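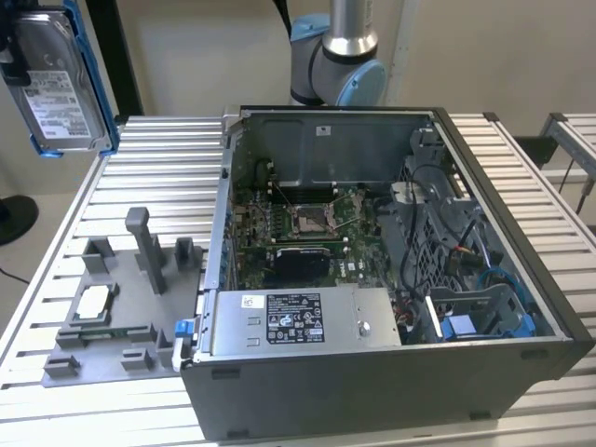
One of the donated desktops, side panel off.

Home Programs Grants Reports News Contact

Programs > Digital Access > Prondcombe Lending Project > Spring Report

Posted in April by the Prondcombe project office

Progress report to the Rawashdeh Fund: second period

This report covers the second half of the first grant year. It follows the headings in the grant letter. Spending tables were sent separately and are not repeated here.

1. Summary

The project lends refurbished computers to households in Prondcombe that don't have one at home. At the end of the period we had 53 machines out on loan against a target of 60. The weekly help sessions are running at both sites. The evening class in basic office skills started six weeks late and is still catching up. We are asking for one change to the budget, described in section 6.

2. Loans

Demand was higher than we planned for in January and February and then dropped off. Most requests came through the two middle schools and the adult learning center on Itico Street. A smaller number came from the housing office, which only began handing out our form in the last month of the period.

Loans run for six months and can be renewed once. Of the first group of borrowers whose loans came due, 31 renewed. The rest either returned the machine or bought one of their own. We had two machines reported broken, one from a spill and one that would not start after a move, and both borrowers were given a replacement within a week.

The waiting list was at its longest in February. It is now short enough that most people get a machine at their next help session. Laptops are still what people ask for first. Families with a spare table are usually fine with a desktop once they see the screen size, but people in shared housing mostly aren't, and we have stopped offering desktops to that group unless they ask.

3. Help sessions

Sessions are held in the library meeting room and in the side hall at the Vatum building. Total visits since the project began stand at 1,853, counting repeat visits. The most common reasons for coming in were:

- setting up email or getting back into an old account
- school portals
- job applications and benefit forms
- printing

Printing takes up more staff time than it should. The library printer needs a library card, and many of our visitors don't have one with them. The library has agreed to let us use a shared code starting next month.

The Vatum building was closed for nine days in winter for heating repairs. We moved those sessions to the library and attendance was lower than normal, mostly among older visitors who walk to Vatum.

4. Evening class

The class was due to start in January. Our first instructor took another job and the replacement could not begin until late February. Twelve people are enrolled and ten are attending regularly. The course covers typing, documents, spreadsheets and using a calendar. We expect this group to finish in early summer, after the date given in the grant letter, and we will report their results in the next period.

A second group will start in the fall. We have moved it a half hour later at the request of several people who work day shifts.

5. Supply of equipment

We received around 200 donated computers during the year, more than we can store comfortably. Quality varies a good deal. Office donations tend to come in batches of the same model, and those are much easier for us to work with than single machines from homes. Quite a few arrive without power cords, and cords are now our largest small-parts cost.

Machines that are too old to lend are stripped for parts or sent to the county recycler. The recycler raised its pickup fee in March. We have covered the difference from the transport line so far.

6. Budget change requested

We would like to move the unspent part of the instructor line, left over from the late start, into parts and recycling. This does not change the total. It would pay for cords, replacement drives and four pickups through the end of the grant year. We need a decision before the end of May to book the summer pickups at the current rate.

7. Plans for the next period

- reach 60 machines on loan by July
- finish the first evening class and enroll the second
- get the loan agreement translated into Spanish and Arabic (the Spanish draft is done – it still needs checking)
- clear the back storeroom and hold new desktop donations until that is finished
- run a short phone survey of borrowers whose loans have ended

The survey questions are in draft. If the Fund would like anything added, please let us know before we start calling in June.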